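Sunday, and I am still in my dressing gown at half past ten, which I blame entirely on the business with the shed.

I had better set it down properly while I remember it, as my sister is bound to ring this evening and will want every detail in the right order. I went down the garden after breakfast yesterday to fetch the leaf rake (October has been merciless this year, I have never known the lime trees let go of so much at once) and found the padlock lying on the path and the door standing open. My first thought was that I had forgotten to lock it myself, as I have done before. Then I saw the hasp, bent right back with the screws still in it, and my stomach went over.

They had taken my bicycle, the old blue one I used to ride to the station, and the hedge trimmer Kosmas gave me when he moved into the flat. Also, and this is the part I can't fathom, a bag of daffodil bulbs. I had paid for 100 of them at Galanis only last week and hadn't planted a single one. I do hope somebody is at least going to put them in the ground.

I rang the police on the ordinary number, not liking to bother the emergency people over a bicycle, and had a good long wait with some very jolly music. The young woman who answered was kindness itself. She asked whether I had the frame number and I had to confess that I hadn't the faintest idea there was such a thing! She gave me a crime reference, which I wrote on the back of the gas bill, and told me I wasn't the only one in Telville that night. Three other sheds on Bundari Road, would you believe, and a van with its window put in.
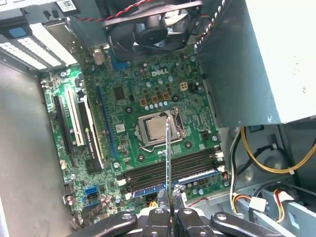 Kosmas Tsoukalas came round at lunchtime as soon as he heard, with a flask of soup, bless him, and a new padlock so heavy I can hardly lift it. He walked up and down the back lane looking at the mud and pronounced that it was two men, one with big feet. I said I thought one of the prints was probably his own from Thursday's bins, and he took it very well.

Then in the afternoon a constable came in person, which I had not expected at all. He looked at the hasp, took a couple of notes, and drank his tea standing up. He was perfectly honest that bicycles don't often come home. The insurance won't be much comfort either, as the excess on my policy is 100 pounds and I doubt the bicycle was worth more than that to anyone but me.

Prodromos Tzanetos from number nine has been told as well, and he is all for the whole lane clubbing together for a proper gate at the bottom. He has had a price of 600 pounds, fitted. I said I would think about it, and I shall, though I do like being able to nip through to the shops.

I slept badly and heard every cat. Must find the receipt for the trimmer before tomorrow, and ask Kosmas whether he kept the box.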